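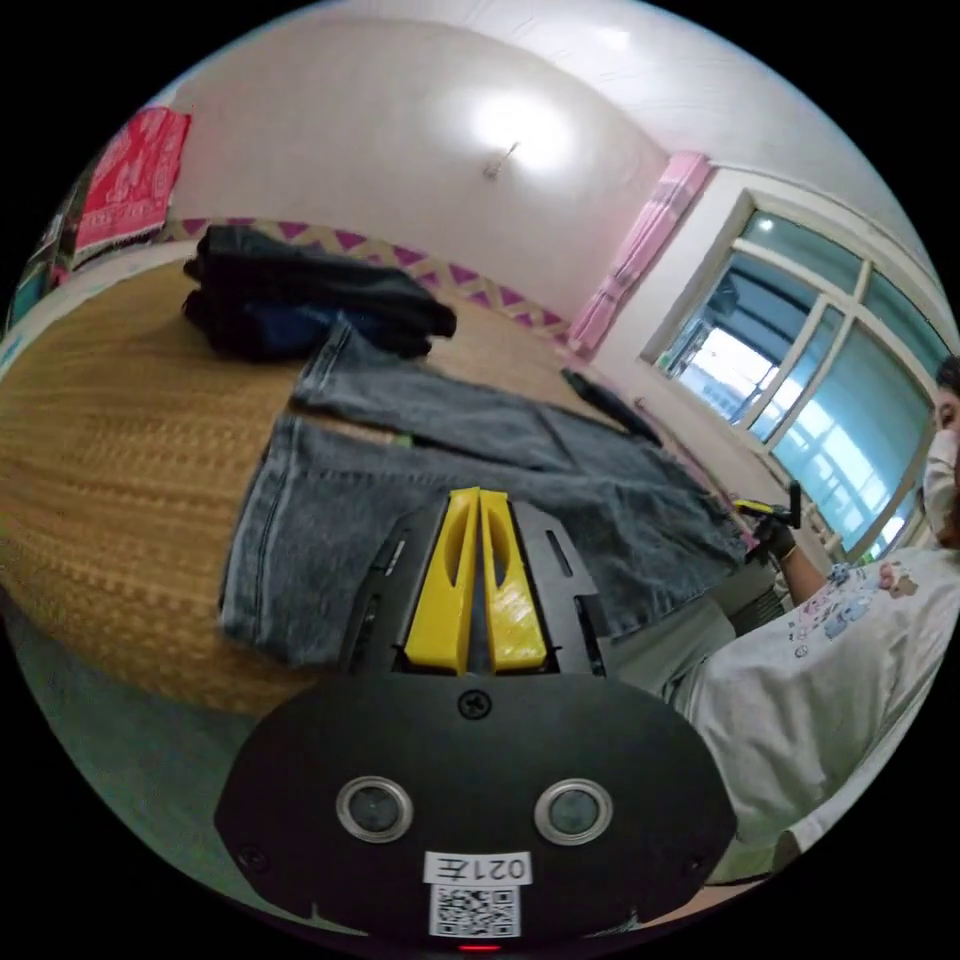
Berkgate Clothes Folding Set

README, October release
Maintained by Jade Sawatzky and Reece Birkett

What's in it
51 short recordings of everyday clothes being folded on a bed. Jeans make up the largest group, then T-shirts and trousers. Each garment starts spread out flat and finishes as a folded bundle on the stack.

Folding order for jeans
Lay the jeans flat on the mat and smooth the legs.
Bring one leg over the other, seams lined up.
Fold from the hem to the waistband, then in half again.
Put the bundle on the stack with the dark colours.

Folders
jeans/ - denim, all colours
tops/ - T-shirts and light shirts
other/ - trousers and anything that didn't fit elsewhere

Labels
Each recording has a garment type, a main colour and a fold score from 0 to 3. A score of 2 means the edges are out of line but the bundle holds its shape. Leanne Dunmore did the scoring.

Known problems
15 recordings have no colour label. Grey and light blue denim were labelled inconsistently, so treat them as one colour for now.

Corrections go to Reece - please include the recording number.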